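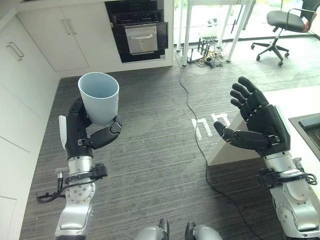 Projeto Lillik -- equipamento da cozinha partilhada
Relatório de progresso para a Itberg
21 set. 2018

1. Âmbito

O relatório abrange a fase 2 do projeto, relativa à instalação de mobiliário e eletrodomésticos na cozinha do edifício Petridis e à constituição do lote de loiça de uso comum. A fase anterior (redes de água e esgoto, eletricidade, revestimento do chão) foi encerrada em janeiro e não volta a ser tratada.

2. Loiça de uso comum

O caderno de encargos prevê 200 peças. Foram recebidas e registadas 186. As restantes são pratos de sopa, em rutura no fornecedor Kurel, que propôs a substituição por um modelo de diâmetro ligeiramente superior. A proposta não foi ainda aceite: falta confirmar se o modelo alternativo cabe no espaçamento entre hastes do cesto da máquina. Os copos são de plástico, conforme decidido na revisão do orçamento. A poupança obtida foi afeta à rubrica de prateleiras.

3. Zona de lavagem

O lava-loiça duplo e a torneira estão montados. A máquina de lavar loiça, em formato de gaveta, ficou encastrada sob a bancada, o que reduz o percurso entre a cuba e o cesto. A calha de tomadas foi fixada na parede, acima da bancada. O cabo continua à vista e deverá passar para calha fechada antes da receção definitiva.
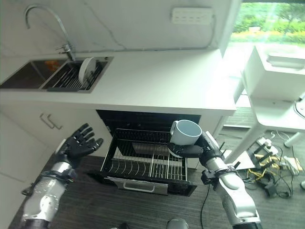 Figura 1. Bancada e gaveta de lavagem aberta, com tabuleiro de inox no cesto; prato branco no escorredor.

O consumo de água por ciclo não foi ainda medido. O contador parcial está encomendado, com prazo de entrega de cerca de 40 dias.

4. Arrumação e circulação 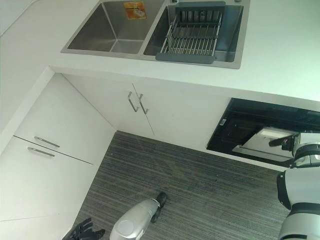

A distribuição dos armários segue a planta aprovada, com uma alteração: os produtos de limpeza passam para o armário sob o lava-loiça e os talheres para o módulo do canto. Os puxadores são do mesmo modelo em toda a cozinha, na vertical nas duas portas sob o lava-loiça e na horizontal nas gavetas do canto. O escorredor fica assente na cuba direita, o que mantém a esquerda disponível para pré-lavagem e a bancada livre desse lado. O autocolante na parede posterior da cuba esquerda será retirado na limpeza final. O forno, à direita do armário, aguarda o ensaio elétrico.

5. Desvios e pendentes

Substituição dos pratos de sopa: decisão a tomar pela Itberg, com base na amostra pedida à Kurel.
Cabo da calha de tomadas: correção a cargo do instalador, sem custo adicional.
Etiquetagem das gavetas e portas: por iniciar -- depende do fecho do inventário.
Manual de utilização da cozinha: primeira versão redigida, em revisão.

A execução financeira da fase mantém-se dentro do valor aprovado. O mapa de despesas segue em anexo separado.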